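Dec 16, 2019, utensil sorting, second week

Malathi asked me at lunch if a machine can put away the cutlery yet. I said "almost", and she laughed, so I write down what I really think.

We made 10 attempts today with the short list Rekha prepared: pick one item, lift it, put it upright in the holder, release. The script on Drisport was the same as Friday, only the closing speed was changed from 7 to 4 (our own scale, see Tharun's page from March). With the slow closing the thin handles turn less between the pads. I like this result but I don't trust it before Josué repeats it with his settings.

The failures were mostly at the release. The item goes in, the fingers open, and one pad takes it out again by friction. Kumaresan thinks we should open only a little and go straight up. To try tomorrow.
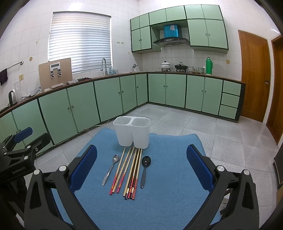

My opinion about chores in general has changed since the Lonon tests. There we had one kind of part, always in one orientation, and the machine could work the whole shift without us. A kitchen does not give this. Even with everything parallel in front of the holder, as I like to lay them, a steel spoon and a lacquered chopstick need different force, and when the chopsticks lie together in a bundle, the question is first how to take one and leave the others. A child does this without looking. Our planner sees the bundle as one wide object and I have no good answer to it yet — maybe push with one finger first, to spread them.

So for Malathi: single spoon yes, chopsticks from a bundle no.

To do:

- ask Rekha for a version of the list with only chopsticks
- clean the pads before the first attempt, write it in the log
- log file 820 has a wrong label, Tharun knows which one
- Venel wants the numbers by item type, separate for steel and plastic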